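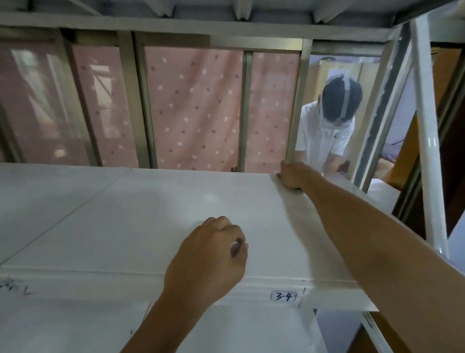 Home | Forums | Workplace | Accommodation and Facilities | Search | Log in

Head straps on the furniture crew: what changes for us?

Print this thread | E-mail this thread

bedframe_sue
I work in the accommodation team at a staff hostel. Most of the job is putting up bunks, swapping boards, moving cupboards and hanging curtains when a room turns over. Since February we have been asked to wear a head strap with a camera while we work. Management say the recordings go to a firm that trains robots to do assembly and room work. There is a small payment on top of wages, 6 pounds a shift. I want to know if anyone else has this and what it did to the job.

kgrewal_site
We have had it longer than you. I'm Lalit Grewal, I run rooms at the Kashyap hostel, 105 beds. The camera did not change much by itself. What changed was the pace. People slowed down so their hands stayed in view, then somebody upstairs compared the room times and asked why we were slower. It took two months to get that put in writing as expected.

If you mark your boards, keep doing it. We write the bay and position on a label in black marker and it saves a lot of walking. There was talk of dropping the handwriting and using printed codes so a machine could read them. The codes were fine until they got scuffed, and then you had a board and no idea which bunk it belonged to.

nightporter20
So you are being paid 6 pounds to teach your replacement. I would not wear it.

kgrewal_site
I don't see it that way. I have watched the Drimance machine try to fit a bed board. It needs the room cleared and it stops if a curtain touches the arm. Holding a board from underneath with one hand and finding the lip with the other is hard to copy. You also need to know where your mate is standing.

nightporter20
It will get better. That is what the recordings are for.

bedframe_sue
Both of those can be true. My worry is more about the two-person jobs. A big board is a two-person lift in our risk assessment. If they bring in a machine to be the second person, who do I talk to when I need to stop and change grip?

Kanchan_A
Kanchan Awasthi, union rep, different site. We had a trial with a Fedovix lifting arm for wardrobes and mattresses. Some points from it.

The lifting got easier and sick days for backs went down. I won't pretend otherwise. The crew went from pairs to one person plus the arm, and that is where the trouble started. New starters used to learn by working the other end of the board. Now they get a video and a day with a supervisor. The older hands said they were lonely, which sounds soft until you do a full floor without speaking to anyone.

Ask for three things in writing before any trial: who can watch the recordings, whether they can be used for discipline, and what happens to the pair rule. We got the first two. We are still arguing over the third.

flatpack_dave
The discipline one matters. We had a lad pulled up over something he said while wearing the strap. He thought it was picture only. It had sound.

bedframe_sue
I did not know they could have sound. I'll ask on Monday.

kgrewal_site
Ours has no sound, but that was only agreed after people asked. Kanchan, I disagree about new starters. Ours learn faster now. They watch a good fitter's recording the night before and they already know how the board goes in. I would not go back.

Kanchan_A
As an extra, fine. Our managers used it to replace the training days. It depends who is saving the money.

nightporter20
It always does.

mezz_tech
I used to service machines for Meditz. The job you lose first is rarely the one on the recording. With us it was the storeman, after the part counts went automatic. Look at who does the labels and the stock sheets.

bedframe_sue
That would be me two days a week. Thanks, I think.

Thread locked by moderator after 20 replies. Some replies removed as off topic.

Comments (3)

Pat: Same here but in a care home. The strap gives me a headache by dinner time. Has anybody found one that doesn't?

R. Lowe: Loosen the top band and wear it a bit further back. Still not great.

Tilly991: Our place stopped the payment after the first six months and kept the cameras. Get an end date.

Previous thread | Next thread | Back to Accommodation and Facilities | Top of page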